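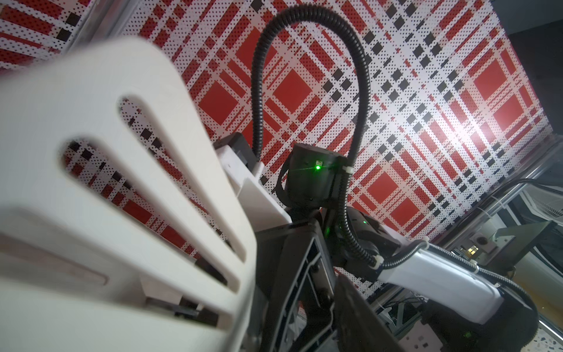 Wrist cam, white slotted finger on the left. Green LED means it's powered and has no excuses.

March, 9:40 PM
Posted by plaidbench

Slotted white fingers vs. the stock black ones - which would you keep?

Two-arm cell, same controller on both sides, Brevell wrist cameras. I've been going back and forth between the printed white fingers (long slots, the Nurmi pattern with my own scaling) and the plain black parallel ones that came with the arms. The job is toy food on a cutting board, which I chose thinking it would be easy. I have since met the croissant.

Numbers so far: 600 grasps with the white fingers, 283 drops. 600 with the black ones, fewer drops, but I lost the notebook page, so you'll have to take my word for it or not.

What bothers me most is the wrist view. The white finger eats the left half of the picture. If you train on wrist images, do you just live with that?

---

gantrygoat

283 out of 600 is a coin flip with extra wiring. What are the pads? Bare print on glazed plastic bread is going to skate no matter how many slots you cut in it.

---

elsa_s

Agree on the pads, disagree that the finger in view is a problem. I want to see the finger. A wrist camera that can't see its own fingers gives you a lovely view of the thing you're about to miss. Move the camera back on the wrist if it's too much, but don't tuck the finger out of sight.

- Elsa Seppälä

---

torque_of_town

Am I the only one looking at the walls? That is a lot of plaid. My depth camera would file a grievance.

---

plaidbench

The plaid stays. Pads are bare print, yes, I know. Black fingers below, from the fixed camera. Right arm is down on the board, left arm is waiting its turn.
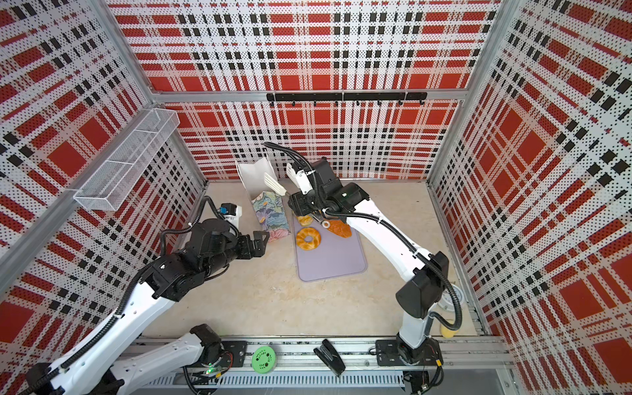

Right gripper on the small white ring, between the roll and the orange thing. Donut not involved.

That orange piece is either salmon or toast. The label in my object list has changed four times and the policy doesn't care either way.

---

gantrygoat

The ring is a decent test. Thin, low, food on both sides. I'd bet the wide white fingers would shove the roll every time. Narrow wins on a crowded board, and I don't see why this is a debate.

---

elsa_s

It's a debate because half his objects aren't rings. Try the spatula with narrow fingers, by the handle, and watch it swing around like a weathervane. I ran 2,000 handle grasps on a Trodico arm and the wide finger was better by a margin that embarrassed me, as I had told everyone the opposite.

---

gantrygoat

With pads or without?

---

elsa_s

With. Fine. Point taken.

---

torque_of_town

Nobody has mentioned the controller. If both sides are on stock gains, you're comparing how hard two different fingers get slammed shut. Print a heavier finger and the same current limit gives you a different close. I'd log gripper current before blaming plastic.

Also please tell me the stapler on the front rail is in the object list.

---

plaidbench

The stapler is not in the object list. The stapler is where the stapler goes.

Current logging is fair. I have 1,254 episodes without it, so that's a nice thing to read at this hour. Is there a way to pull it after the fact from the Rilunen controller, or is it gone?

---

kalevi_h

Gone, unless you had the debug topic on. Ask me how I know.

More useful: set a soft close. Fast until contact, then ramp. On my Rilunen the default closes at one speed all the way, like a car door. I changed that before touching the fingers and stopped caring about the fingers for a month.

Kalevi Hyvönen

---

gantrygoat

A soft close on bare print is just dropping things politely.

---

kalevi_h

You have clearly never tried it.

---

gantrygoat

I tried it on eggs. Rubber ones. I stand by my remark.

---

plaidbench

OK, went and set up the croissants with the black fingers on. Longer version of what I think so far is below, skip it if you only came for the plaid.
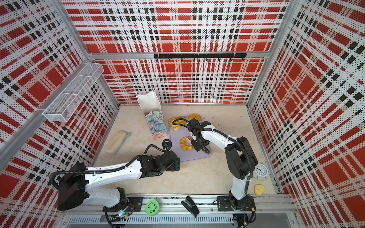

2 min read

Three croissants on the board, both arms over it. The lower one gives me the most grief, out toward the middle where either arm could reasonably claim it. The right arm comes down from above, so its wrist camera gets the top of the pastry and very little of the side. The left arm's home pose is low by the near corner of the board, and from there I get a far better idea of how high the thing sits.

So some of my "finger" problem may be an approach problem. I'd been comparing white fingers coming in at a slant with black fingers coming straight down and writing both under "gripper" in the spreadsheet. Elsa, you may now be quiet and pleased.

Plan is same approach, same arm, soft close on, thin rubber on both sets. If the white ones still drop as many, they go in the drawer.

---

elsa_s

I am being quiet. Swap which arm goes first, too. Mine drift after an hour and the second set always looks worse than it is.

---

torque_of_town

And log the current.

---

plaidbench

Debug topic is on. Rubber is cut, badly. Does anyone glue it, or is double-sided tape good enough for a first pass?

---

gantrygoat

Tape for the test, glue once you've picked. If you glue first you'll end up defending them.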